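Marnolico bin test 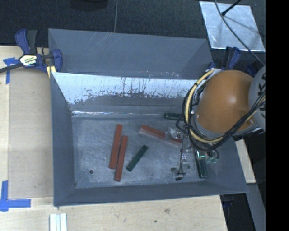
Red and green blocks in a gray metal bin, with the arm and gripper reaching in from the right.

The Marnolico bin test is a bench procedure for comparing robot grippers on the task of lifting simple blocks out of an open metal bin. It was drawn up by Ctibor Vrabec, a test engineer at Grunar, and is used mostly by small integrators who want a number to put next to a supplier's claims. How much that number means is disputed.

Procedure

A bin with sloping walls is clamped to a work surface. Rectangular blocks in two colors are put on the bin floor, and the arm is told to remove them one at a time. A pick counts if the block clears the rim and is set down outside without being dropped. Blocks may touch each other or lie close to a wall. The rules say they should be placed "without care," a phrase that has caused more argument than any other part of the text. Critics note that a person who knows which gripper is up next can be careless in a helpful way.

The arm, the controller and the camera are supposed to stay the same for every gripper in a comparison. Published results don't always say whether they did.

Grippers compared

The best known comparison set a suction gripper from Etska against a two-finger gripper from Uibo. Over 613 attempts with each, the Etska unit came out ahead on blocks lying flat in open space, and the Uibo unit did better on blocks resting against a wall. Etska quoted the first result in its sales material and left out the second. Uibo did the reverse.

Neither result is surprising. A suction cup needs a clean, flat face and room to come down on it, while fingers need a gap on both sides of the block. Vrabec's own notes put the median cycle at 440 milliseconds longer for the Uibo gripper, but the notes also record that its approach speed had been lowered after a collision with the bin. The speed for the Etska gripper was left alone. The timing figures are still repeated without that detail.

Cables and hoses

Hose routing is not scored. Several users have complained about this, as a stiff bundle can pull on the wrist or brush the bin wall when the arm reaches low. In one repeat of the test, roughly 55 failed picks were put down to the gripper and later blamed on a hose. The scores were not revised.

Criticism

The main objection is that plain blocks are too easy. They have flat faces and square edges, they don't bend, and they come in strong colors that most cameras can separate from a gray floor. A gripper that does well here may do badly with bags, castings or anything oily. Supporters answer that a gripper which fails on blocks can be ruled out early. That is true, though few of the grippers sold for this work fail on blocks.

A second objection concerns the bin. Bare metal can throw highlights that confuse a depth camera, so a vision fault may be scored as a bad grip. The procedure has no separate entry for the two. A revised score sheet with one was promised for November and has not been released.

See also

Bin picking
Suction gripper
Parallel gripper
Cycle time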